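Workshop Tips: Getting a Pair of Robot Arms to Sort Things on Your Bench

Posted May 6, 2019

I get more mail about the arms than about the shelving and the sharpening jigs put together, so this page is going to be all arms, and I hope the woodworkers will forgive me and come back next time. We started our two-armed build in February at Sarkitz, the shared shop where I rent a bench, and I have been filling a notebook with the little things that cost us an evening each. Most of them have nothing to do with programming. They're the same sort of things you'd learn putting up a garage door!

Start with the bench. Ours was a nice old door on trestles, and it was hopeless, because every time an arm stopped quickly the whole top gave a shiver and the other hand missed whatever it was reaching for. Bolt the bases to something that is itself bolted to something. We ended up with a Cloltex bench frame, secondhand, and I ran 40 screws into the thing before I was happy (my neighbor at the next bench thought this was very funny). If you can rock the top with your hip, it isn't ready.

Cables come next. Leave a generous loop at every joint, more than looks tidy, and tie it with soft strap so it can be undone. Zip ties pulled tight will chew the jacket, and you won't find the break until you've taken the whole arm apart. Move each joint by hand through its full swing with the power off, and watch the loop while you do it.

Put the stop button where your elbow is, away from where your eyes are. You'll be leaning in to look at something when you need it, and you don't want to be hunting. We have a second one by the door, which I recommend to anyone in a shared space. And please, roll your sleeves up and take off the lanyard.

For padding on fingertips, I tried three kinds of rubber and went back to the first, a thin Softić sheet cut with ordinary scissors. Wipe it with a damp cloth before a session and it will grip much better than you'd expect. Dust is the enemy here, and if somebody is sanding across the room you may as well go and have a coffee.

Run slow. I know, I know. But set everything to 10 percent speed until a job goes through cleanly several times over, then creep up. We kept a log in pencil, one line per run, and I'm glad of it now, even the pages that say nothing but "dropped" all the way down. Our goal is 1000 lines by the time the notebook falls apart.

Try the whole job in simulation, too, before you let it loose on the real bench. We use Clondeo for this, and it's worth the afternoon it takes to get your measurements in properly – height of the top, distance between the bases, everything.

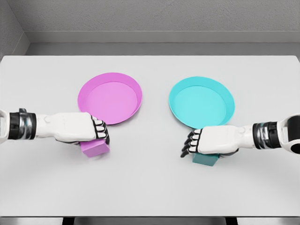
Choosing your first job is the part people rush, and I'd beg you to pick something dull. Sorting by color is about as dull as it gets and it will teach you nearly everything. Go for shallow trays with a low rim, so a hand can come in over the edge without a lot of lifting, and match each block to its tray, pink with pink and teal with a turquoise blue. Give each hand its own side as well, the left one working by the pink tray and the right one by the blue, with a clear strip of white tabletop between the trays. Start the blocks close in front, just below the near rim, and save the long reaches for later. A plain pale top is a great help if you're using a camera, and a coat of matte white paint will do it – two coats if your bench has had a life like mine.

Once that goes well, swap the trays over and see what breaks. Something will! Ours kept reaching for the old side for a whole evening, and the cause was one line I had copied and forgotten to change.

Next time I'll write up the wrist joints, including the bearing I put in backward, and there will be a bit about drawer runners for everybody else.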